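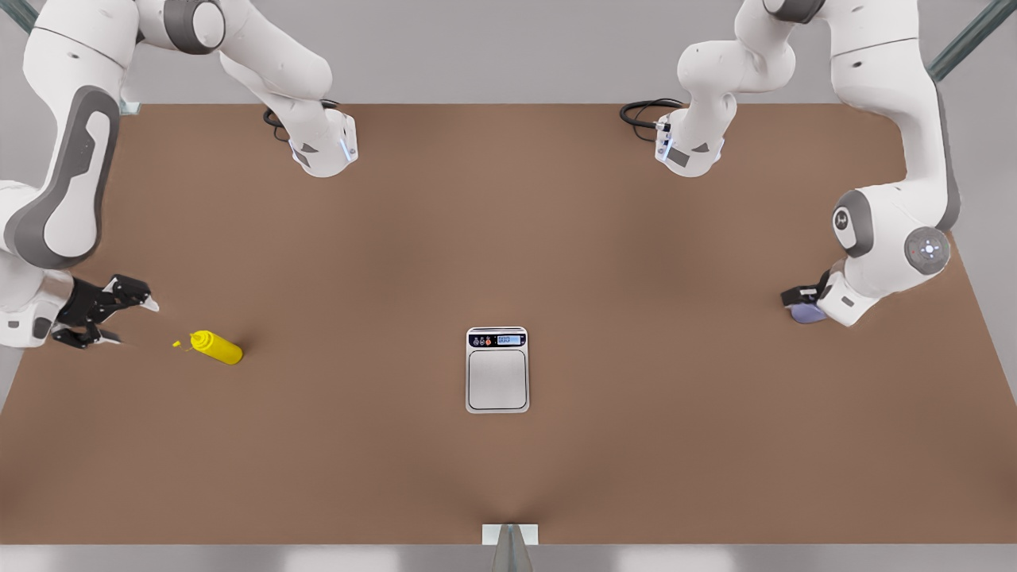 The Clirach Tour was a concert tour by the Canadian chamber pop group Haddadin, undertaken in support of their second studio album, Clirach. It began in April at the Jernham Playhouse and comprised 20 dates in two legs, the first in Ontario and Quebec and the second in the Maritime provinces. It was the group's first tour as a headlining act.

Background
Haddadin had previously appeared only as a support act and at summer festivals. The tour was announced on 2024-02-29 through the group's mailing list, with general ticket sales opening the following week. The opening night, in a hall with a seated capacity of 618, sold out before the rest of the itinerary was confirmed. A second Jernham date was considered but could not be scheduled, as the theatre was already booked for a touring ballet.

Production
The touring ensemble consisted of the five members of the group and a string quartet engaged separately for each leg. Stage sound was handled by Pirdale, a rental company that also supplied the lighting desk. Amplification was kept low in the smaller halls, and the drum kit was placed behind a clear screen at the side of the stage. The harmonium heard on the album was replaced by a sampled version after the first week - the original instrument would not hold its tuning between venues.

Set list
The main set presented the album in its recorded order, followed by older material and an encore of two songs. The instrumental "Low Harbour" was played only on the first leg. On the second leg it was replaced by an unreleased piece listed in programmes as "Untitled in D", later issued as a B-side under the title "Grey Ferry".

Recordings
The final concert was recorded on a multitrack system. Five songs from it were released as a digital EP, mixed by the group at their rehearsal space. No video of a complete concert has been issued.

See also
Clirach (album)
Haddadin discography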